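4. The table before anybody sits down

Figure 1. Mixed dishware on the plaid cloth, three bowls and three plates, not yet set for a meal.
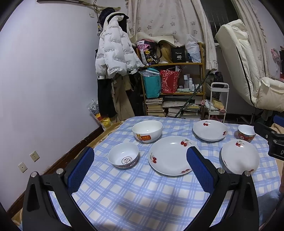 Žofie Kratochvíl thinks I have the whole section backwards: a table gets set in the cupboard, she wrote in the margin of my first draft, and by the time the dishes reach the cloth all the real decisions have been made. I've gone back and forth on that comment since November, and I still can't tell whether I agree with her. She has a point about the cupboard. If the deep plates live under the flat ones, you're going to use the flat ones, and no amount of theory about hospitality will change it. But I also think there's a stretch of time she skips over, between the cupboard door closing and the first person pulling out a chair, and that stretch is what I want to write about in this section (with apologies to Žofie, who will get another go at it in the next draft).

In the earlier sections I called it "the spread." It's my own word and I'm not very attached to it. I mean the stage when dishes are out on the table but don't belong to anyone yet. They have no forks beside them, no chair they're lined up with, no food in them. Most of the writing I know on home meals jumps straight over this. You get the shopping, you get the cooking, and then everyone is eating! The table in between is treated like a hallway. I grew up in a house where it could last half an hour, with people wandering by and moving a bowl two inches to the left, so maybe I'm biased.

4.1 Matching and nearly matching

Let me start with the cherries, because I can't leave them alone. All three plates in Figure 1 have a cherry print, and the bowls don't. One small bowl has a black round stamp with handwritten-style characters on the inside bottom, the larger, deeper one has a yellow cartoon character on the front, and the third has a red patterned outside with a multicolored band at the rim. So what do you call that? A seller would call it one pattern and three strays. The households I talked to for this paper almost never did. When I asked people in the Stotari interviews whether their dishes matched, the usual answer was a kind of shrug and then "the plates do," said as if that settled the whole question, bowls included.

I think that shrug deserves more respect than it gets. In the coding I did for the Stotari material I began with two boxes, matched and unmatched, and I had to throw them out within a week. Plates pull toward each other. They get bought together, stacked together, and compared side by side when people sit down, and somebody always notices who got the odd one. Bowls drift in. A bowl comes home with leftovers in it and stays. A bowl is a present for a child and then the child is thirty and the bowl is still there, because it's exactly right for half a can of soup. The people I spoke to could tell me where their bowls came from much more often than where their plates came from, and they told it better too, with side stories and arguments across the room about which aunt it was.

Qusai Bitar and I had a long disagreement over how to record this. He wanted every piece listed by itself, with its own line in the table. I wanted to keep whatever grouping people used when they talked. We ended up doing both, which is why the full inventory runs to 1,698 lines and why I would not wish it on anyone. His way is better for checking my claims. Mine is better for understanding why a person says "the cherry ones" and waves at a shelf that has plenty of other things on it.

There's also the matter of color, which I had planned to ignore and then couldn't. Red keeps coming back in that group of dishes. It's in the cherries, it's in the pattern on the outside of the stamped bowl, it's on the banded one, and the label by the cartoon character is a red-orange. I don't want to claim anyone planned it. People buy what looks at home next to what they already have, and they do it without much thought, and after enough years of that a shelf starts to look like somebody chose it. One woman in the Murín group told me she had never once bought a set of anything, and then opened a cupboard that was blue and white from top to bottom. She was more surprised than I was!

4.2 The cloth

I've given the cloth its own heading because the dishes get all the attention and the cloth does half the work. A plaid cloth, and this is an opinion, is the friendliest thing you can put under mixed dishware. It already has lines going both ways, so nothing you set on it looks crooked for long. Put the same three bowls on a plain dark cloth and they'd look like a rummage sale, or they would to me. On blue and white checks they look like they're waiting for lunch.

In the Murín visits I asked people when the cloth went on, and I got two very firm answers. The first was "before anything else, obviously." The second was "it's always on." I had honest hopes of a third position and never found one. The always-on households tended to treat the cloth as the table itself. They'd say they wiped the table when they meant they wiped the cloth. They also put dishes down faster and with less fuss, and they moved them around more afterward. The people who spread a cloth for the meal were more careful with where the first plate went, as if that plate was going to decide the rest.

I haven't got a good explanation for this. Qusai suspects it's a matter of noise, since a plate on cloth is quiet and a person who is used to quiet plates doesn't think twice about sliding one along. I like that idea and have no way of testing it with the notes we took. We wrote down where things were. We didn't write down how they sounded, and I'd do it differently now.

4.3 Big plate in the middle

Back to the figure for a minute. The large round plate is in among the others, with dishes to both sides of it. Early in the project I would have labeled it a serving plate and moved on. I labeled a lot of things that way, and a fair share of those labels got crossed out when people read over my notes. A large plate in the middle of the spread can be a serving plate. It can also be a dinner plate that hasn't been sent to its place yet, or the plate you put down first because it was on top of the stack, or the one you're going to put cake on later and want out of the way now. Size and position together still don't tell you. You have to ask, and then you have to believe the answer even when it's a dull one.

The dull answers were common. I had built up a nice theory in the Nekiretti notes about center and edge, with the shared dish in the middle and the personal ones around it, and I was very pleased with it until I read it out loud to the family it was based on. They were kind about it. The big plate went in the middle, they said, because there was room in the middle. I've left the theory in the appendix, shorter than it was, for anyone who'd like to pick it up and get more out of it than I did.

What did hold up across the visits was a smaller thing. People put bowls and plates down in a different rhythm. Plates came out in a stack and were dealt off the top, and nobody seemed to look at them. Bowls came out one in each hand, and there was often a pause while the person decided. That pause is where I'd put the choosing, if I had to say where the choosing happens. It's short, it's easy to miss, and when you ask about it afterward people tell you there was no pause. I suppose I'd say the same about mine.

4.4 What I'm leaving out

Food, mostly. Cups and glasses too, which have their own habits and would need their own section, and I've only got decent notes on them from Stotari. I'm also leaving out washing up, although Žofie thinks it's the other half of the same subject and that the order of the drying rack explains the order of the spread. She may be right. I'd want to see it done in a house where one person washes and another one puts away, because in my own kitchen it's the same pair of hands all evening and the bowls end up wherever I'm standing.

The next section goes back to the cupboards, where I try to give Žofie's margin comment a proper answer, starting with the shelf height measurements from the Murín group.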